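Handheld gripper check, unit 4, mezzanine bench
Site: Gruvmont
Checked by: Oleksandra Pavliuk, Saturday

Fault reported: jaws slow to open after a soft pick. Unit pulled at cycle 135 of 200.

Wrist strap: OK
Marker mount: OK, screws retightened
Housing, vent and slots: OK
Jaw release: FAIL, sticks on two tries out of five
Trigger spring: OK
Cable: not checked

Comment: Wool was the last material run before the fault. Fibers had worked back along the jaw slide. Cleaned with a dry brush, no oil.

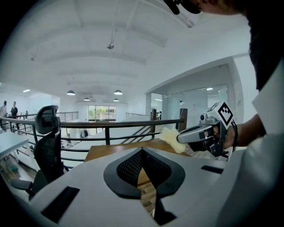 Orhun Erdem wrote back that the slide was brushed out in May too and stuck again within a week, so he wants it replaced before anyone signs the unit off.

Agreed. Slide ordered from Trilar. Unit tagged out until fitted. Keep fingers clear of the jaws when freeing a stuck pick, and power off first.

Recheck: open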